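Zweiarmiger Roboter am Packplatz für Reiniger: Wer macht dann noch was?

Forum > Betrieb und Logistik > Handhabung

Tiina Tikkanen
Wir konfektionieren bei Plovora Haushaltsreiniger um, kleine Lose, häufig wechselnde Gebinde. An einem Platz wird zurzeit erprobt, ob ein zweiarmiger Roboter das Aufnehmen und Ablegen liegender Flaschen übernehmen kann. Ich bin Schichtkoordinatorin und keine Technikerin, soll aber bis Januar eine neue Arbeitsbeschreibung für den Platz vorlegen. Bisher steht dort eine Person, nimmt die Flaschen aus dem Karton, dreht sie mit dem Etikett nach oben und prüft nebenbei Kappe und Druckbild. Die Leitung geht davon aus, dass diese Person mit der Umstellung frei wird. Das Team geht davon aus, dass es danach zwei Personen braucht. Beides kann nicht stimmen, und ich brauche eine Grundlage für die Verhandlung.
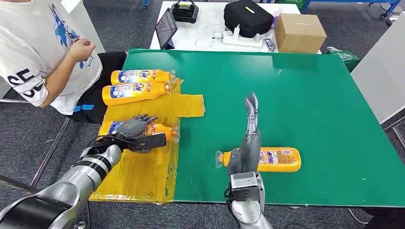
Die Arbeitsbeschreibung gliedere ich bisher nach drei Tätigkeiten: Bereitstellen, Überwachen, Nacharbeit. Beim Bereitstellen ist mir unklar, wie genau die Lage der Flaschen vorgegeben werden muss. Auf dem grünen Tisch ist links eine gelbe Folie aufgeklebt, drei der Flaschen liegen dort, die vierte liegt rechts davon direkt auf der grünen Fläche, mit der Kappe nach links. Für eine Person wäre das bedeutungslos. Muss ich für den Roboter eine Lagevorschrift schreiben, und zählt das Auslegen dann als eigene Tätigkeit mit Zeitvorgabe? Beim Überwachen sitzt jetzt jemand neben dem Tisch. Ist das dauerhaft einzuplanen oder nur für die Einführung? Zur Nacharbeit habe ich gar keine Zahlen.

Veikko Harju
Kommt auf den Roboter an. Bei uns hieß es auch, nach vier Wochen sitzt da keiner mehr. Der Stuhl steht heute noch da. Ich würde zwei Personen reinschreiben und mich dann auf eine herunterhandeln lassen.

Pirjo Eskola
Ich antworte nach Tätigkeiten getrennt, die Sammelposition »Bedienung« führt erfahrungsgemäß zum Streit. Hintergrund: Ich habe bei Stamen die Umstellung von 9 Handplätzen begleitet, Zeitaufnahme und Eingruppierung eingeschlossen.

Bereitstellen. Eine Lagevorschrift ist nur nötig, wenn das System mit festen Positionen arbeitet. Das steht in der Funktionsbeschreibung des Integrators unter »Eingangszustand«; fehlt der Abschnitt, schriftlich nachfordern. Arbeitet das System mit Lageerkennung, genügt eine Negativliste: keine stehenden Flaschen zwischen liegenden, keine Flasche über die Tischkante, keine übereinander. In beiden Fällen ist das Auslegen eine eigene Tätigkeit und bekommt eine eigene Zeit. Es verschwindet sonst in der Verteilzeit und taucht erst wieder auf, wenn die Schicht im Rückstand ist.

Überwachen. Hier zwei Dinge trennen: Anwesenheit aus Gründen der Sicherheit und Anwesenheit zur Störungsbehebung. Die erste ergibt sich aus der Risikobeurteilung und ist nicht verhandelbar. Die zweite hängt von der Störungsrate ab und sinkt meist, aber nicht auf null. Für die Verhandlung brauchen Sie eine Strichliste über mindestens 1006 Griffe — so viele waren es bei uns im ersten auswertbaren Los, und darunter waren 27 Eingriffe von Hand. Die Eingriffe waren kurz. Belastend war die Unterbrechung: Wer alle paar Minuten aufstehen muss, erledigt daneben keine Kartonage.

Nacharbeit. Das wird fast immer vergessen. Die Person am Handplatz hat geprüft, ohne dass es irgendwo stand, der Roboter prüft nur, was ihm vorgegeben wurde. Bei Flaschen betrifft das vor allem das Etikett. Legen Sie mit der Qualitätssicherung fest, ab welchem Schaden ausgesondert wird, und zwar mit Grenzmustern am Platz. Worte wie »leicht beschädigt« reichen dafür nicht.

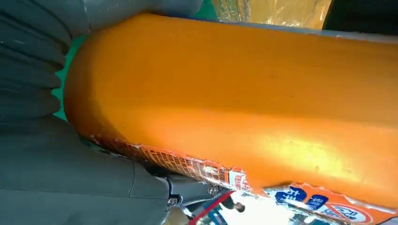
Die Grenzmuster sollten mindestens drei Stufen abdecken: Kratzer auf dem Flaschenkörper, Etikettenrand gelöst, Etikett eingerissen mit sichtbarer Papierfaser. Stufe eins geht durch, Stufe drei wird ausgesondert, über Stufe zwei entscheidet ein Mensch. Diese Entscheidung ist eine Prüftätigkeit und bei der Eingruppierung auch so zu bewerten. Bei uns wurde das anfangs als Hilfstätigkeit geführt und nach Einspruch korrigiert. Außerdem festhalten, in welchem Zustand die Ware am Platz ankommt. Ohne Eingangsprüfung wird jeder Riss im Papier dem Greifer angelastet, oder der Person, die auslegt, und beides ist ohne Vergleich nicht belegbar.

Zur Kopfzahl: Weder die Annahme der Leitung noch die des Teams würde ich übernehmen. Bei uns lief es auf eine Person für zwei benachbarte Plätze hinaus, mit geänderter Qualifikation. Eingearbeitet wurde während der bezahlten Schicht, das gehört ausdrücklich in die Vereinbarung.

Eetu Tuominen
Ergänzung zur Strichliste: Bitte die Ursache gleich mit erfassen (Lage, Kappe, Etikett, Sonstiges). Wir haben bei Clanda 2000 Griffe gezählt und hinterher nur gewusst, wie oft eingegriffen wurde. Die Zählung mussten wir wiederholen. Und die Liste sollte von der Person am Platz geführt werden, nicht vom Integrator.

Den Betriebsrat würde ich vor der Zählung einbinden. Sobald Eingriffe mit Uhrzeit notiert werden, lässt sich daraus die Leistung einzelner Personen ablesen — die Uhrzeit deshalb weglassen oder nur nach Losen zusammenfassen.

Tiina Tikkanen
Danke, die Trennung nach Sicherheit und Störung hilft mir am meisten. Der Abschnitt »Eingangszustand« fehlt in unseren Unterlagen tatsächlich, ich habe ihn angefordert. Die Grenzmuster bespreche ich mit Herman Tjoa aus der Qualitätssicherung. Die Zählung beginnt mit dem nächsten Los, die Ursachen nehmen wir als Spalten auf, ohne Uhrzeit.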